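Stenent Community Help
Small robots and home automation > Safety and good practice

What rules should a shared two-arm bench follow? Cable handling, stops and labels

Posted by benchside_mk
Nov 14, 2022

I look after the equipment list at a makerspace and I've been asked to write a one-page set of rules for our two-arm tabletop setup. Both arms are small servo arms, they share one table, and each has a little camera near the wrist. Up to 40 members could end up signing in to use it over a year, and most of them have never touched a robot.

The only written material we have is a page from the old Fairclough build notes, which says "keep clear of moving parts" and nothing else. I've looked at the big industrial robot standards and they seem to be written for machines in cages that can lift a person. I don't want to pretend we comply with something we don't, but I don't want to make it all up either.

What I'm stuck on:

Do the industrial standards apply to arms this small?
What should the rule be for the cables to the wrist? They need slack to let the arm move, and the slack is what catches.
Is software stop enough, or do we need a proper button?
Who is allowed to reach in, and when?

We're in Canada if that matters. Budget for extra hardware is 118 dollars, which is what was left over in July.

clindard_user
Moderator

I wrote the rules for a similar bench at Skeltby and have had to revise them twice, so here is the version that has held up. I'm not a lawyer or a safety inspector. If your space has paid staff, your provincial workplace rules apply to them no matter how small the arm is, and you should ask the regulator directly.

On the standards: ISO 10218 covers industrial robots and ISO 12100 is the general one for assessing risk in machinery. A hobby arm on a table usually isn't sold as an industrial robot, so don't write "complies with" anything on your sheet. What you can do is borrow the method. List what can go wrong, decide how bad it is and how likely, then fix the worst ones by changing the setup before you reach for a warning sign. A guard or a shorter cable beats a sticker.

For two small arms sharing a table, my list of what can go wrong was: fingers in a gripper or in a joint, arm hits arm, cable catches on a gripper or gets pulled out of a servo, arm drops when power is cut, something left on the table gets dragged or thrown. Yours may have more.

The rules we ended up with are these.

1. One operator per session. That person's name goes on the sheet and they hold the stop. Anyone else stays back from the table edge while power is on.

2. Clear the reach before powering up. Anything the task doesn't need comes off the table, including bags, paper, offcuts and drinks. Check behind the arms as well as between them.

3. Cables get checked at full stretch and at full fold. With power off, move each arm by hand through the whole range it will use. The wrist cable should never go tight and should never be able to hang into a gripper, its own or the other arm's. Fix it to the link as far up as you can and leave one loop at the wrist, no bigger than the joint needs. Spare length gets tied at the base, outside the sweep. Wide loops over the table are the thing to look for when the arms are brought in close together.
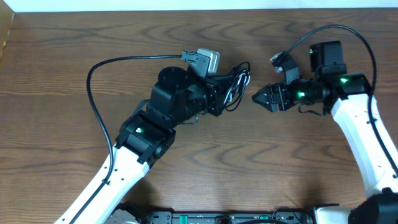
Both arms brought in over the table, and one arm with the cable loop over it and the bundle lower down. 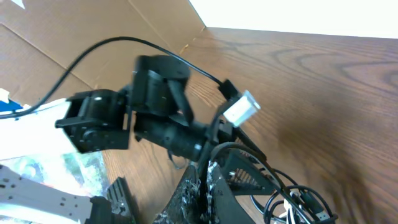

4. Set a gap between the grippers. Pick a minimum distance and put it in the software as a limit, then test it slowly. Do not rely on the operator's eye, and do not assume each arm knows where the other one is. Many small controllers treat the two as separate machines. If a task needs a handover from one gripper to the other, that gets its own line on the sheet and runs at reduced speed.

5. Hands go in only with motor power off. A paused program is still powered. A servo holding position can move as soon as it gets a new command, and a green light on it should be read as live until you've checked what your model's lights mean. Put that meaning on the label beside the table.

6. Support the arm before cutting power. Most small servo arms have no brakes, so they fold when they lose torque. Park them low first. In an emergency hit the stop anyway and let it drop.

7. New program, slow first. First run of anything new is at reduced speed with nothing in the grippers.

8. Log faults the same day. Hot servo, frayed cable, loose screw, joint that buzzes. The arm is tagged out until somebody has signed it back in.

As for the stop, software is not enough by itself. If the computer hangs, so does your stop button. Get a latching mushroom switch that cuts the supply to the motors and mount it where the operator can reach it without leaning over the table. It has to be rated for the voltage and current of your supply – check the number, because the cheap ones vary. You should be able to do that inside your 118 dollars with some left for cable clips and ties. Leave the controller and the cameras on a separate supply so the log survives a stop.

Keep the sheet to one page. Ours was four pages to begin with and people signed it without reading.

wrenchandtea

Agree with most of that. I'd go further on rule 5 and say hands out unless the switch is latched AND the operator says "off" out loud. Sounds silly but we had two people who each thought the other one had done it.

Also inspect the cables on a schedule, don't wait for a fault. We do it every 1,000 cycles on the arm that gets the most use and every 2,000 on the other. Those are just our numbers, they don't come from any standard. The spot that goes first for us is where the cable leaves the connector, so put some strain relief there and don't let the connector carry the weight.

greyhopper

just put tape on the table showing how far the arms reach. cheap and everyone gets it. also safety glasses

benchside_mk
Original poster

Thanks all. I've used the eight rules almost word for word and added the spoken "off". The tape is going down too. I've taken the word "compliant" out of the draft in both places it appeared.

One follow-up for clindard_user: does your minimum gap between grippers include the fingers when they're fully open, or is it measured closed?

clindard_user
Moderator

Fully open, plus whatever is being held. Measure it with the largest object you allow on the bench and write that size on the sheet as well.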